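Inspection notes for the Rollgate building, ground floor and stairs. Walked in July, doors open, lights on, between 8:30 a.m. and noon. Marks used: OK, FIX (do within the month), NOW (do before the next working day). Comments are by Rosalie Kofler unless marked otherwise.

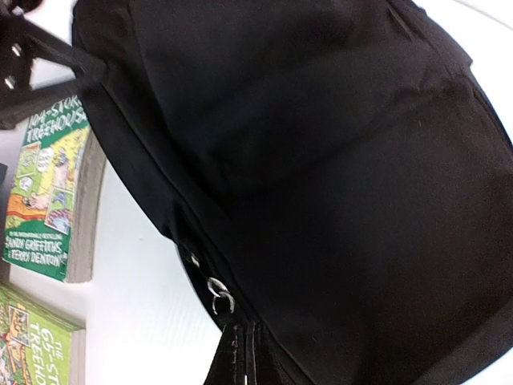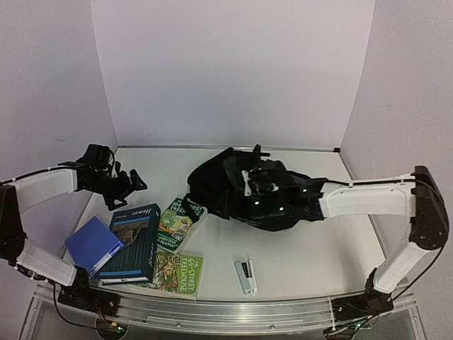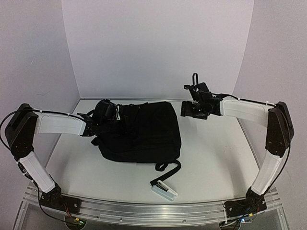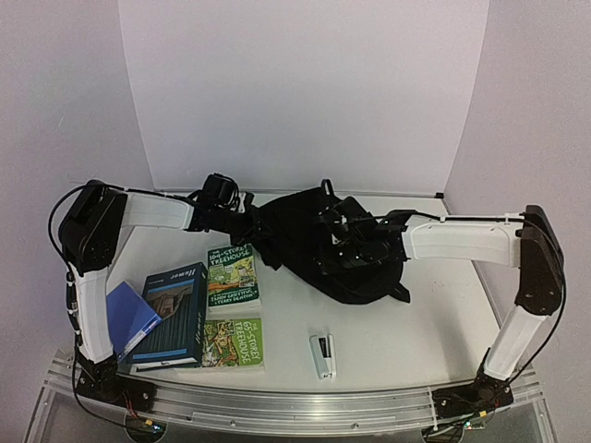 ## A. Walkways and floors

1. Main corridor clear to full width – **OK**
 The stacking chairs that were outside the kitchen last time have gone to the basement.

2. Bags and coats off the floor – **FIX**
 Two backpacks and a gym bag on the floor along the corridor by the restrooms. Straps are the trip hazard, more than the bags. Hooks were ordered from Gimby and are in the storeroom, still in the box. They need to go up at shoulder height on the stud wall, not on the drywall between studs.

3. Floor mats flat, edges down – **FIX**
 Front entrance mat curls at the left corner. Tape won't hold it. Replace.

4. Stair treads and nosings – **OK**
 Third step from the bottom has a worn nosing but it is still fixed tight. Look again next time.

5. Handrails firm, both sides – **NOW**
 Upper bracket on the wall side is loose. I could move the rail by hand. Keep people to the other side until it is done.

## B. Exits and fire

6. Exit doors open with one push – **OK** front, **FIX** rear
 Rear door sticks at the threshold. It opens, but it takes a shoulder. Plane the bottom edge or adjust the hinges. Berrada looked at it in the spring and left a quote, which is in the blue folder.

7. Exit signs lit – **OK**
 Test button held on each one. The sign over the rear door is dimmer than the others.

8. Extinguishers in place, gauge in the green, tag readable – **OK**
 The tag on unit 176 is faded. I wrote over it in marker. Ask for a new tag at the annual service.

## C. Storage

9. Shelves loaded with heavy items low – **FIX**
 Reading room: hardcover books and full binders on the top shelf, paperbacks at the bottom. Swap them. Lost property (mostly bags and umbrellas) is on top of the same unit and should go in the closet.

10. Shelving fixed to the wall – **OK** reading room, **FIX** storeroom
 Storeroom unit has its brackets but no screws in them. Anyone know where the screws went?

11. Nothing stored within 18 inches of a sprinkler head – **OK**
 Close in the storeroom. Keep the paper towel boxes to two high.

12. Cleaning products closed and labeled – **FIX**
 One spray bottle under the kitchen sink has no label. Contents not known, so don't use it. Set aside for disposal.

## D. Electrical

13. Cords undamaged, no cords under mats or rugs – **FIX**
 Floor fan in the front office has a nick in the cord near the plug. Unplugged and tagged out.

14. Power strips not chained together – **OK**

15. Panel door closes and the area in front is clear – **NOW**
 A folding table was leaning against it. I moved it, but that spot fills up every time. Paint the floor yellow there, 36 inches out.

16. Space heaters put away for summer – **OK**
 All in the basement cage, cords wrapped.

## E. Kitchen and first aid

17. First aid box stocked and in date – **FIX**
 Short on medium bandages, and the eyewash has expired. Pimomby carries both. Order two of the eyewash.

18. Kettle and microwave on the counter, not on the fridge – **OK**
 Kettle has been moved since last time. Thank you.

19. Floor dry around sink and dishwasher – **FIX**
 Slow drip from the sink trap. There is a pan under it. Tighten the slip nut first, and call a plumber if it still drips.

## Carried over from last time

- Lamp out at the bottom of the basement stairs – done.
- Rear gate latch – not done, part on order.
- Budget line for repairs is 3,000 for the year, with 997 left. The handrail and rear door come out of that first.

Handrail (5) and panel (15) get checked again at 7:30 a.m. before opening. Sign the sheet on the office door when each FIX item is finished, and write down what was done. A tick by itself is no use to the next person.

R. Kofler, room 46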